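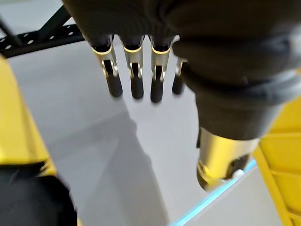 The hand over the floor of the bay, fingers down, cloth cover on.

The protocol ran to 4 pages and Serena Fiore had written all of it except the title. The title was Concetta Sartori's, and it was long. What the protocol asked was whether a hand that had learned to let go of things could be made to do so at the same height every time, with the cover on and with the cover off.

There were 500 releases in the plan. Half would be done covered and half bare, in blocks, the order of the blocks drawn in advance by Aldo Cattaneo and kept in an envelope in his desk at Carkeck. Serena thought the envelope was theatrical. She had told him a text file would do.

"A text file gets opened," Aldo said.

The measure was the drop height: the distance from the lowest fingertip to the floor at the moment the contact signal fell below threshold. The controller, which everyone called Gentile after the street it had been written on, was supposed to hold that distance constant. In August it had not. The August data showed a spread that grew over the course of a session, and the first draft of the paper had put this down to heat in the finger joints. Concetta had removed the sentence and written "evidence?" in the margin.

Serena ran the covered blocks first, as the envelope turned out to require. She sat on the low stool with the log on her knees. The hand came over, stopped, opened, went back. She wrote the trial number, the height, and a zero or a one for whether the foam block had landed flat. At trial 200 she stopped for lunch, and when she came back she did the warm-up cycle again, though the protocol did not mention lunch.

She added a line to the protocol about lunch.

The spread grew as it had in August. Then she took the cover off, which meant undoing the seam at the back of the hand and working the cloth forward over the knuckles, and ran the first bare block. The spread was flat. She ran the second bare block. Flat again, and the joint temperatures, which she had started recording because of the word in the margin, were the same as before to within the resolution of the sensor.

"So it isn't heat," Aldo said on the phone.

"No."

"Then it's the cloth."

"It's something that is there when the cloth is there," Serena said. "I'd like to stop before cloth."

He drove over from Clarano that evening with a roll of tape and a box of pins. They put the cover back on and ran ten cycles outside the plan, marked as such in the log, with a strip of tape on the cloth and a pen line on the palm under it. After ten cycles the tape had moved 2 millimeters toward the fingertips. After twenty it had moved a little more. The fabric crept. Each time the hand opened, the thumb drew its sleeve along by a small amount, and the slack went to the base of the fingers, where it pressed on the joints and read to Gentile as a load. Gentile, reading a load, waited. The arm was still descending while it waited.

"Gistasside," said Aldo. It was the name of the older project, the one with the gloves, closed before Serena was hired. "They had a correction term. Fiorella Valentini fitted it. Everybody assumed it was for gravity."

"What did she call it?"

"Offset."

Serena wrote to Fiorella Valentini, who answered the same night in three lines. The term had been fitted per glove. She had not known what it stood for. She had asked Gerardo Bassi at the time and he had told her to leave it in.

The question then was what to do with the remaining blocks. Aldo wanted to pin the cover to the wrist and carry on. Serena said the plan had a covered condition, the covered condition meant the cover as supplied, and a pinned cover was a third condition. They argued this until the building lights went to half – they were on a timer – and then they argued it in the half light. Concetta, when they called her, asked how many covered trials were left, was told, and said to run them.

So Serena ran them, with the cloth creeping and the reason for it known, and wrote down heights she could have predicted. She did predict a few. She put the predictions on a separate sheet, dated it 13 Nov 2022, and clipped it behind the log where a reader would come to it last.

The pinned trials went into an appendix. The spread in them was small, smaller than bare, and she had no explanation for that. She wrote that she had none. Concetta read the draft on the train and sent it back with one mark on it, a comma, and the title made longer by the words "as supplied."

Aldo asked for his envelope back. Serena had thrown it out with the foam.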